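Keep Your Own Copies

My aunt Assunta Marchetti keeps her photographs in a cookie tin. The tin has a dent in the lid and a picture of a mountain on it, and it has lived on top of the same wardrobe since before I could walk. If you want to know what my grandfather looked like at 20, you get the step stool out. That's the whole system, and I've started to think it beats anything I've got.

I have 87 dollars' worth of yearly subscriptions that exist to hold my stuff. I added it up in August, at the kitchen table, with a cup of coffee going cold, and I got more and more annoyed the further down the list I went. Photos in one place, music in another, tax papers in a third, and some service I signed up for when I was planning a wedding and never got around to canceling. (The wedding went fine, thanks. The marriage has outlived the guest list app.)

What set me off was an email from Sisby. If you never used it, Sisby was a little photo site with a green logo where you could make albums and share them with people who didn't want to join anything. I loved it. My mother could work it, which tells you plenty. The email said they were "beginning a new chapter" and that I had 40 days to download my albums. I found it on day 32, in the folder where my mail program puts things it thinks I don't care about.

So I had 8 days to get everything out, and of course the download button made you go album by album. I'd click, wait, get a file with a name like a license plate, and click again. My neighbor Tyson Hawthorne came by to return a ladder and found me doing this at ten in the morning in my bathrobe. He said, "Didn't you have these somewhere else?" And no, Tyson, I did not have these somewhere else! I thought Sisby was the somewhere else.

I don't even blame the company that much. Businesses close. The shoe repair place on my street closed, and the man there gave me back my boots with a nice note. What bugs me is how easily I got talked out of owning things. Every few years another piece of it slid away and each time it felt like a favor. No more discs on the shelf, great. No more box of cables, even better. I cleared out a whole closet one spring and felt like a genius, and I never asked who was holding on to all of it for me now, or what they'd want for it later.
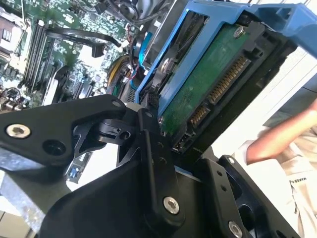

I should say that I'm lazy. I am not a person who makes spreadsheets or labels her freezer bags. When my friend Nilmini Seneviratne explains her backup routine I nod along and think about lunch. She has one copy at home, one at her sister's place and one online, and she swaps the first two every Thanksgiving over pie. I used to think this was a bit much. Then her laptop got stolen out of her car last winter and she was upset about the laptop for a day and that was it. She'd lost a machine. If it had been mine I'd have lost my daughter's entire second grade.

People will tell you the big services are safer than anything you could do yourself, and on a normal day I believe that. They have guards and generators and smart people on night shift. My spare room has a cat. But being safe from a flood and being safe from a password mix-up are two separate problems, and I know more people who've been hit by the second. Jessie Crichton from my book club got locked out of her account over a phone number she'd given up years before. She spent three weeks filling in the same form. She had fifteen years of email in there, including the last ones from her dad, and at no point in those three weeks did she talk to a human being. She got back in eventually. She still doesn't know what fixed it.

Then there's the price. Fevomen, where I keep my music, has raised my rate twice, and both times I grumbled and paid because moving out would take a weekend. They know it would take a weekend. I'm sure there's somebody over there whose job is to know how much my weekend is worth, and I'd love to see the number.

Now, the case against me. Teguh Osman, who reads these columns before I post them and is usually right, says I'm being romantic about the cookie tin. Tins get lost too. Houses burn. He points out that his family's pictures from before his parents moved here are gone, all of them, and a company on the other side of the world holding copies would've been a blessing. I can't argue with that and I'm not going to try. I've kept one of my online services, the plain one, and I pay for it without complaining (much).

But one copy of the things I'd cry over now lives in my house, where I can put my hand on it. It took me two evenings and one phone call to Nilmini. I had to decide what I'd cry over, and that was most of the work. I didn't need nine pictures of the same sandwich. I did need the blurry one of my mother laughing with her hand over her mouth, and I'd forgotten I even had it.

I also printed some! A small stack, matte, from the counter at the drugstore. I mailed half of them to Aunt Assunta, who called to say the paper was too thin and then asked for more of the baby. They're in the tin now. I asked her whether she ever worried about losing it, and she said she'd check on it right then, and I heard her put the phone down and go looking for the stool.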